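The long way around a kitchen: a talk with Kerstin Wallin 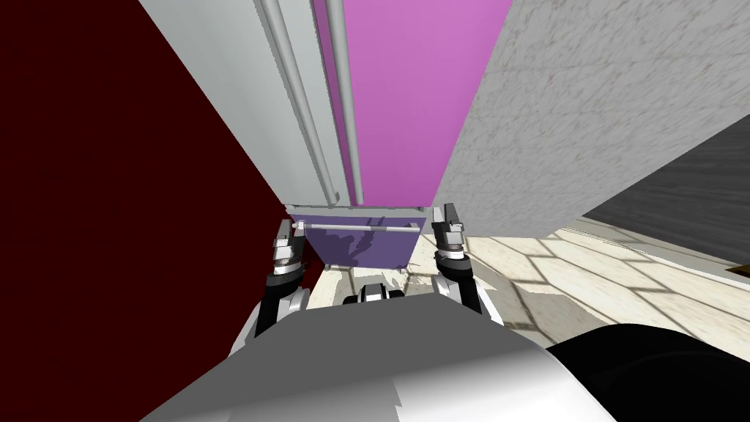
How do you choose a color for a room you'll be standing in every morning for years? Slowly, says Kerstin Wallin, and with the paint already on the wall.

She has been helping people pick colors for their homes since 2000, most of them in Irnley and the villages on the Flindwood side, and she still asks every new client to live with three painted squares for a couple of weeks before they buy a single can. "People hate it," she told me, pouring us both more coffee than we needed. "They want to be finished. But you haven't met a color until you've seen it at seven in the morning with your hair standing up."

Her own first kitchen, she admits, was a disaster. She painted it a mustard she had loved in a magazine, and it made everyone at the table look as if they were coming down with something. "My mother was too kind to mention it. She just started bringing her own lamp."

I had expected her to steer me toward something safe, and I suppose I looked surprised when she spoke up so fondly for pink. She did a strong one for Dénes Vincze, who runs the bakery in Plullgate and wanted his home kitchen to feel nothing like work. He was nervous enough to call her 5 times the night before – she laughs about it now, and I gather he does too.

"With a color like that, I tell people to give it one good place and let the rest of the room be quiet," she said. "White, gray, a soft cream if the light is cold. Then you can change your mind later and only repaint the one thing."

We talked for a good while about light, which is really her favorite subject. North-facing rooms worry her most. She tries her samples up high and down near the floor too, and she wants to see them with the lamps on after supper.

Kerstin turned 64 in May and says she is taking on less work, though her phone rang twice while I was putting on my coat. Her hallway, I noticed on the way out, had four squares of green on the wall. They've been there since last winter.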